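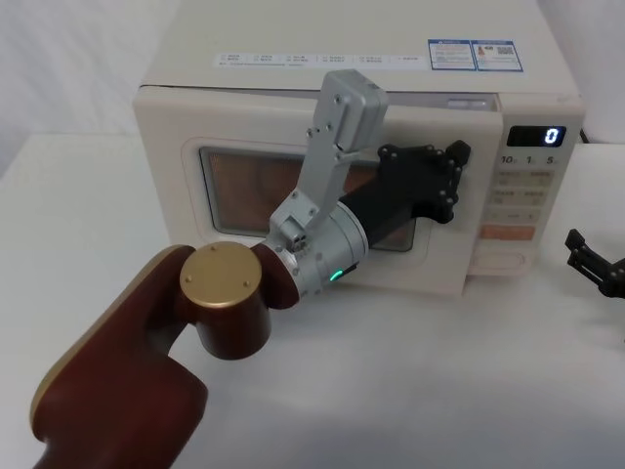 How often should a countertop microwave be cleaned?

Wipe the inside every few days if it's used daily, and give it a full cleaning once a month. Spills come off easiest on the day they happen.

## The monthly cleaning

Have these out before you start:

- a microwave-safe bowl that holds at least two cups
- white vinegar or half a lemon
- a wooden spoon or a wooden skewer
- two soft cloths
- dish soap
- a dry towel

1. Put one cup of water and two tablespoons of vinegar in the bowl. Stand the wooden spoon in it so the water doesn't boil over all at once.
2. Heat on high for three minutes. A small oven may need four.
3. Leave the door closed for five minutes. The steam does most of the work.
4. Take the bowl out with a towel around it. It will be hot, and so will the water.
5. Unplug the oven.
6. Lift out the turntable and the roller ring, if yours has them. Let the glass cool before it goes in the sink - cold water on hot glass can crack it.
7. Wipe the ceiling first, then the back, the sides and the floor.
8. Dip the cloth in the bowl again for anything that's stuck. Hold it on the spot for a minute, then rub.
9. Dry the inside with the towel and leave the door open for ten minutes.

Don't use steel wool, oven cleaner or anything gritty. Scratches on the inside coating hold grease, and a chipped coating can spark.

If there's a stiff cardboard-like panel on one inside wall, leave it in place. It's the waveguide cover. Wipe it lightly with a damp cloth and don't soak it. When it's burned or has a hole in it, stop using the oven and order a new cover for that model.

## The door

Grease builds up on the rim of the door and on the flat face it closes against. Wipe both with a drop of dish soap on a damp cloth, then again with plain water. Crumbs caught near the hinge can keep a door from closing all the way. A dry toothbrush gets them out.

After cleaning, shut the door and look at it from the side. The gap should be even from top to bottom. A door that's bent, loose or won't latch is a job for a repair shop. Don't run the oven in the meantime.

A tinted window shows fingerprints more than anything else on the front. Spray glass cleaner on the cloth and never on the door itself, where it can run into the vents or behind the seal. Finish with a dry cloth.

## The buttons

Unplug first, or you'll start the oven by accident while you wipe. Use a cloth that's barely damp. Go over the panel once with the damp cloth and once with a dry one. For the line of grime around a raised button, a cotton swab with a little rubbing alcohol works, but test it on a corner first. It can take the print off some panels.

You'll have to set the clock again when you plug it back in.

## Labels in a language you don't read

Plenty of us cook on an oven bought secondhand or left behind by the last tenant, and the buttons aren't always in English. Zihan Cao helped me label mine and we did it this way:

- Work out the time buttons first. Many panels have plain numerals with a small character for minutes or seconds after them. Put a cup of water in, press one, and see what the display says.
- Find Stop before you try anything else. Pressing it should end the heating or clear the time you entered.
- Write the English on narrow masking tape and stick it beside the button, where it won't wear off under your thumb.
- Take a picture of the whole panel and keep it on your phone. A translation app does better with a sharp photo than with a live view.
- Leave the safety and rating stickers on the oven. You'll need the model number for parts.

Don't run the oven empty to test a button. Always have the cup of water inside.

## Where it stands

Follow the manual for clearance. If you don't have the manual, leave three inches at the sides and back and a foot above. Don't push the oven back onto its own cord, and don't let the cord hang over the front of the table where it can be pulled.

Keep the top clear. Bread bags, mail and dish towels all end up there, and on some models they cover the vents. Once a month, wipe the top and pull the oven forward to clean under it.

It should have its own outlet. A microwave and a toaster on one kitchen circuit will often trip the breaker. Skip the extension cord.

## Smells

**Fish or curry:** Run the vinegar steam, then leave an open dish of baking soda inside overnight. Take it out before you cook.

**Burned popcorn:** This one takes longer. Steam with lemon, wipe, and repeat the next day. Wash the turntable and the roller ring too. Delia Durán puts a small bowl of dry coffee grounds in hers overnight and says it's faster. I've tried it twice and it helped once.

**A plastic or electrical smell:** Unplug it and have it looked at. Cleaning won't fix that.

## Keeping it clean between times

Cover the food. A paper towel is fine for a plate of leftovers, and a vented plastic cover is better for soup or sauce. I paid 320 crowns for mine at Zeman and it goes in the dishwasher.

Heat thick sauces at half power and stir them halfway through. Tomato sauce on high is behind most of the mess I've had to scrub.

Prick potatoes, sausages and egg yolks before heating. Never heat an egg in its shell.

Hang a cloth near the oven. If it's within reach you'll wipe the splash while it's still soft.

## From the mail

Faith Mwakalinga asks whether vinegar hurts the door seal. Diluted and wiped off, it hasn't done anything to mine. I wouldn't leave a soaked cloth sitting against it.

Eduard Ďurica writes that brown spots on the ceiling of his oven won't come off. Try a paste of baking soda and water, left on for 15 minutes and wiped off with a soft cloth. If the spots feel rough or you can see bare metal, it's damage to the coating and the oven should be replaced.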